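05/07/2020 - cell 2, cup handling

Read the Wendden checklist again before starting. It wants a signed line for every change of grip, and it has 96 lines already. I doubt anyone signs line 80 with their eyes open. Duygu Şimşekoğlu wants to keep it whole until October. Fine, but I'm logging which lines ever catch a fault.

Today was the rule on tool height over an open part. Fingers may enter the cup only at creep speed, with one person at the stop button. The speed half I accept. The other half assumes a person reacts in time, and I've seen no test of that.

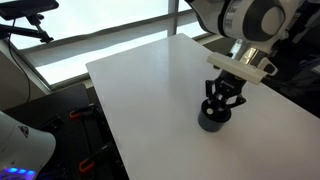
Open points

- "Clear table" needs a definition. Does a clamp on the framework beside it count?
- Service interval says 2,000 cycles on one page and 3,000 on another. Using 2,000.
- Three lines repeat each other word for word. Strike two.

Comments (2)

Foridby: Keep the repeats, they're there for shift change.

Royer: Then say so on the sheet - I've been skipping them.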